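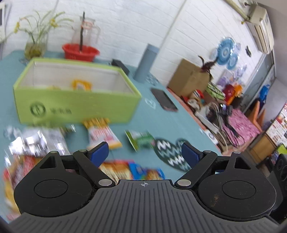 Senthil Rai 回复：先别急着换雨斗，你把翻斗拆下来放在屋里，线照接，看它在没有雨的情况下还跳不跳数。要是还跳，问题多半在线上，跟雨斗没关系。

Narayanan Rai 回复：好主意！今晚就试，明早来更新。

工单标题：Brundon 气象站半夜凭空下雨
分类：传感器 / 雨量
状态：已解决
提交人：Narayanan Rai
提交日期：6/16/21

问题描述

大家好！我在 Kandasamy 的菜园里装了一套 Brundon 气象站，翻斗式雨量计、温湿度探头、风速风向都齐了，数据走 Zudura 网关上传。装好以后我高兴得要命，每天起床第一件事就是看曲线，气温那条线漂亮极了，日出前的低谷清清楚楚。

唯独雨量不对劲。最近几个晴天的夜里，主机都记下了降雨，最离谱的一晚累计 17 毫米，可早上出去一看，地是干的，隔壁晾了一夜的床单也是干的。真下雨的时候它倒是很准，我用玻璃量筒对过，差得很少。

已经试过的办法：
重启主机，没用。
重启网关，没用。
清理翻斗里的蜘蛛网（真有一只，挪到番茄架上去了），没用。
把立杆重新校了水平，又加了一根拉线，风大时不再晃了，但还是没用。
换电池，没用。 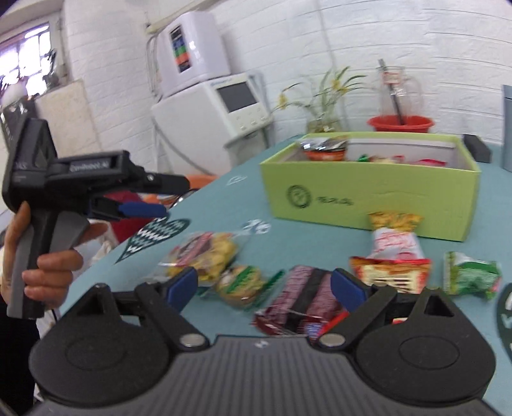
阅读时长：5 分钟

排查记录

第一晚，按 Senthil 说的，翻斗拿进屋里搁在书架上，用原来那根线从窗缝接出去。结果太棒了，也就是说，它在书架上照样下雨！翻斗纹丝不动，主机上的数字却一下一下往上加。雨斗洗清嫌疑，我当时乐得把家里人都喊来看。

第二晚，把线从主机一侧拔掉，只留空接口。整夜零记录。主机本身也没事，范围缩到那根线上了。

Senthil Rai 回复：漂亮。线多长？怎么走的？旁边有没有别的线？另外请把主机的原始记录导出来，看每次跳数的时间。网页上的图按小时合并过，看不出规律。

Narayanan Rai 回复：线是我自己接长的，从立杆沿着篱笆走到工具房，中间有一个防水接头。用的是手边剩下的普通两芯线，没有屏蔽层。原始记录导出来了，一晚上 91 条，全挤成一小撮一小撮的，每撮之间隔得很整齐。

Senthil Rai 回复：隔得整齐就好办了，下雨可不会这么守时。你家夜里有什么东西定时启动？

看到这句我一下子就想到了：滴灌水泵！夜里浇菜，分几轮开，定时器是我开春时设的，设完就忘了。水泵的电源线也沿着同一道篱笆走，有一段我图省事，用扎带把它跟雨量计的线绑在了一起，绑得还特别结实。

第三晚，验证。我把水泵的定时器关掉，别的什么都不动，零记录。天亮以后手动开了一次泵，主机立刻跳数；关泵，又跳。来回试了好多遍，每遍都这样，太过瘾了。原始记录里跟定时器的时间表一对，也都对得上。

原因

雨量计里是一个干簧管，翻斗每翻一次，磁铁经过，触点闭合一下，主机就记一次。水泵电机启停时会在旁边的线上感应出尖脉冲，没有屏蔽的长线正好把它收进来，主机分不清真假，就当成翻斗翻了。我那台主机的输入滤波又恰好是关着的，应该是刚装好时我自己在菜单里乱翻改掉的，出厂是开还是关我不确定，麻烦知道的朋友说一声。

处理办法

一、拆掉扎带，两根线分开走。水泵的线留在篱笆上，雨量计的线改到小路另一边，只在工具房门口交叉一次，交叉处尽量成直角。
二、换成带屏蔽的双绞线，屏蔽层只在主机一端接地。线是在 Stekel 买的，店里按米剪，不用整卷买。
三、把防水接头去掉，整根线不再有中间接点。旧接头剪开看了，里面有一点绿锈，暂时没惹祸，早晚会惹。
四、主机菜单里进入“传感器”，再进“雨量”，把“输入滤波”打开，数值从小往大试。我最后停在第 7 档，再往上怕暴雨时翻斗翻得快会漏记。

提醒一句，动水泵那边的线之前一定要拉闸。我那边是带漏电保护的插座，照样先断电再动手。

结果

改完之后水泵照常浇水，夜里再没有假雨。上周末真下了一场，主机和量筒又对了一次，两边几乎一样，我站在雨棚底下看着数字往上走，开心得像个小孩。

另外，网页上以前的假数据可以删：在 Zudura 后台选中那几天，点“编辑记录”，把夜里的雨量改成零，再点“重新统计”。不点最后一步的话，月累计不会变，我在这里卡了大半个下午。温度和湿度不受影响，不用动。

Senthil Rai 回复：写得很全，我把工单标成已解决了。有个小建议，滤波的档位最好记在工具房墙上，主机恢复出厂设置后会丢。还有，你那个量筒对比的表格愿意的话也传上来吧，想看看大雨和小雨时的误差有没有差别。

Narayanan Rai 回复：没问题！不过目前只有几场雨的数据，等攒到 September，雨季走了一大半再传，到时候曲线肯定更好看。风速那边我也发现一点小毛病，夜里静风时偶尔会冒一个尖峰，已经另开了一张工单，这回我先去看线。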